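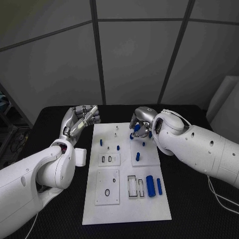

Moved house in May and I am still finding bits of the old place in the wrong boxes. Two months of this now. Anyway the big news is I've finally got a desk, or a table pretending to be one, and I've been agonising over what colour. Everyone online has pale wood. I wanted black. A black table with something white on it looks so crisp to me, you can see where everything is and where it stops. My old desk was orangey pine and things just sort of sank into it. Lost a whole passport on that desk once. So, black. Decision made in the end at ten at night with a cup of tea going cold.

Then the measuring. I measured the alcove 2 times and got 2 different answers, which tells you about the walls in this house. The back is narrower than the front. Went with the smaller number, took a bit off for luck, and it went in with a horrible squeak and has left a mark on the paint. Fine. The desk covers it.

Bought it from a second-hand place out past Rustville, the one with the big yard and all the wardrobes under tarpaulin. Lovely drive, terrible parking. They had three I liked and one of them had a drawer, but the drawer smelt of cough sweets and I couldn't face it. Got the plain one. Legs came off with an allen key so it fitted in the car, just, with the front seat right forward and my knees up by the steering wheel. Would not do that again on the ring road.

Now the actual problem, which is where to put the thing. Options were:

Under the window. Nice light, view of next door's bins, radiator behind so cooked shins from October onwards.

In the alcove. Darker, near the only decent socket, out of the way of the door.

In the bedroom. No. Did that in the flat on Rutherford Road and I ended up dreaming about spreadsheets.

So the alcove. I did try the window for a morning and the sun came straight onto the screen by half nine and I had to sit with a tea towel over my head like someone having a steam for a cold. Didn't last.

The light then. Alcove needs a lamp. I had that clip-on Piltaline one from years ago, the grey one with the bendy neck, and it still works but the neck has gone floppy and it slowly bows down at you while you type. Quite polite. Have propped it up with a cookbook for now. If anyone knows how to tighten one of these please say, there's a little nut at the bottom but it just goes round and round.

Paperwork is the next thing. I had a concertina file and it exploded on the stairs during the move, everything from gas bills to a swimming certificate. Been going through it in the evenings, one handful at a time. Threw away over 100 bits of paper and the pile looks exactly the same size. Found a receipt for a sofa I don't remember owning. Found the warranty for the kettle, a week after I threw out the kettle. Found a parking fine letter, reference ending 1176, which I definately paid, I think, I'm nearly sure. Going to ring them tomorrow and get it over with.

What I've kept fits in one box. Rule I've gone with: if it's about the house, it stays. If it's about money and newer than the last tax thing, stays. Everything else goes in the shredder, which jams, so really everything else goes in a bag next to the shredder.

Oh and the chair. Still using a kitchen chair with a cushion. My back is not happy. The comfy ones all look like they belong in a racing car and the nice looking ones are like sitting on a gate. Saw a green one in the window of Skulska in town, went in, sat down, looked at the price, stood up agian. Might wait for the sales.

Still to do: something for the cables, a shelf up high for the printer, a bin that isn't a carrier bag on the door handle. Also a rug maybe, the floor is freezing in the mornings even now and I've been working in two pairs of socks.

Right, bread's in the oven and I can smell it catching. More when the shelf is up.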